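Chapter 4
Two Arms on One Table 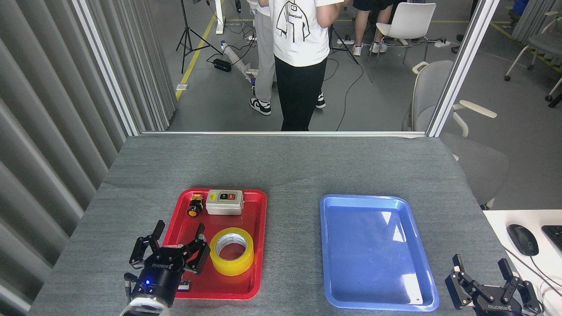 Why should a first build have two grippers?
Because many small jobs at home need one hand to hold and another to move, and it is better to learn this early.

In this chapter we follow the build of Peiyu Yin, who made her first pair in a shared workshop in Ibarra. She began in February with 20 printed parts and a borrowed power supply - the rest she bought later. Her first task was simple: take one object from a tray and put it into the next tray. She repeated it roughly 1,000 times. Before you switch on any motor, read Section 4.1 and fix both arms to the table.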